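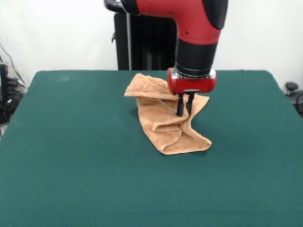 From: Petronella Swanepoel
To: Kuvusbridge Robotics Club list
Subject: Re: Towel folding task - where are we?
June 2025

Hi Kelechi, hi everybody,

Thank you for asking, and sorry it took me a couple of evenings to sit down and write a proper answer (end of term, you all know what my kitchen table looks like).

Kelechi Okoro wrote:
> Could someone tell those of us who missed the last two meetings
> how the towel task is going? I'd like to help before the Sirkard
> open day but I don't know what is left to do. Also, is Maite
> still set on starting from a crumpled pile? Seems cruel to me.

Yes, she is! Maite feels that if we lay the towel out flat for the arm we're skipping the fun part, and after a lot of friendly grumbling I've come over to her side. So every run starts with the towel dropped in a heap on the green felt, and the arm has to reach in from above, find a bit worth holding and open the thing out from there.

The grasp itself has gotten much nicer. Sverre changed the approach so the fingers go deeper into the folds before they close, and we lose hold of the cloth far less than we did in the spring. What still trips us up is picking up two layers at once - the code is quite sure it has a corner, and then up comes half the towel in a lump. We have roughly 865 runs saved now, and a good many of them end just like that.

If you'd like a job, Kelechi, I would dearly love someone to go through the last 100 runs and mark which ones were double layers. It's slow work but you can do it at home with a cup of tea, and Adoración wrote a page on how to label them so we all do it the same way. It's in the shared folder under Guvevon (her name for the project, and I've grown fond of it).

Next time we meet I want to try the thinner towel too, so if you have an old one you can spare, please bring it along. We'll be there from 6 as usual, and newcomers are very welcome.

Warmly,
Petronella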